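Pretness House – shared kitchen meeting, minutes

Last updated: 7th May

Started late, projector room was locked so we did it standing in the kitchen. Reps from Fateck, Koval and Tenik all there. Upstairs studio sent apologies by note.

1. Last minutes

Agreed. One correction – the dish rack was bought by Koval and not by Tenik. Changed.

Carried over from November: draft-proofing on the back door. Still not done. Landlord has been emailed twice. Fateck to phone this time.

2. Money

Kitty stands at 24 dollars after dish soap and trash bags. Everyone pays in 20 a quarter, Tenik and the upstairs studio still owe for this one. Tenik paid during the meeting, so that leaves upstairs.

Question about whether the kitty should cover coffee. Long discussion. Fateck drinks tea, doesn't see why it should pay. Koval would happily pay more for better coffee. Left it as is – coffee seperate, own tin, name on tin.

3. Sink and drain

Slow again. Rice in the strainer most mornings. Please scrape plates into the trash first. Koval has a drain snake and will bring it in.

Sponges: blue for dishes, green for counters. Somebody has been using either for the floor. There is a mop.

4. Microwave

Turntable ring goes missing when people wash the plate. Put it back before the plate goes back on. Cover anything with sauce. Tenik asked for a second microwave, no outlet for it without moving the kettle, and the kettle is not moving.

5. Fridge

Main item, took half the meeting.

Agreed at last meeting to empty the top compartment and start over. Notice went up on the door, then everything with no name on it went out. Some complaints about a jar of pickled beets, which did have a name on it but the name had rubbed off. Fateck has apologized and will replace.

Koval wants the top kept for drinks and things that are shared, with food lower down. Tenik against, says the top is the only part where tall bottles can stand up. Pointed out that these are the same thing. Agreed: tall bottles and shared drinks up top, standing, kept to the side so there is room for a tray when one of us has a lunch meeting.

Labels – masking tape and a marker to be kept in the drawer under the kettle. Name and date on everything, including bottles. Brown bottles especially, you can't tell what's in them. If it isn't something to eat or drink it doesn't go in the fridge at all.

Clear-out every 2 weeks from now on, one firm at a time, order is Fateck, Koval, Tenik, upstairs. Whoever is on wipes the shelf floor too, and checks behind things. Warm water and a little baking soda. No bleach spray near food please.

Door: close it properly. Push til you feel it catch. Tenik asked about a new seal, Koval to look up what one costs before we decide anything.

Top compartment as it stands now, one bottle in it:
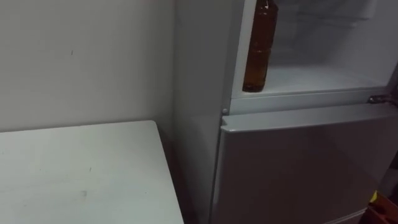 6. Table next to the fridge

White one against the wall. Has a smudge on the top and some streaks. Koval tried dish soap, Fateck says try the baking soda on that as well. Whoever gets to it first.

Gap between table and fridge – things fall down there and it's too dark to see them. Suggestion to push the table right up against the fridge. Against: then you can't get a broom in. Left where it is. Sweep the gap on clear-out days, use a flashlight.

Table is for setting things down while you load the fridge. Parcels go in the hallway. Laptops also not ideal.

7. Wall

Few scuffs, off-white paint. Tenik thinks there's half a can of the right color in the storage closet, will check if it's dried up. Not urgent, nobody wants to pay a painter for it.

8. Summer lunch

Pretness would like one lunch for the whole building, out in the yard if the weather's OK. Expecting 20 people. Cold food so we don't need the oven. Means fridge space the night before – all firms to clear their own stuff down to one shelf that day, top compartment kept for the lunch drinks. Date to be fixed by email. Upstairs has folding chairs, need to ask.

9. Anything else

Paper towels vs cloths – cloths. Koval will take them home to wash the first month, then we'll see.

Light over the counter flickers. New bulb tried, same thing. Add to the landlord call.

Lost: lid for the big pan. Found: a thermos, gray, on the window sill, has been there for ages.

To do
Fateck – phone landlord (door, light), replace beets, first clear-out
Koval – drain snake, price of door seal, wash cloths
Tenik – check paint, tape and marker for the drawer
Upstairs – pay kitty, chairs
All – names on things

Next meeting same place, after the second clear-out. Bring own mug – the spares are all chipped.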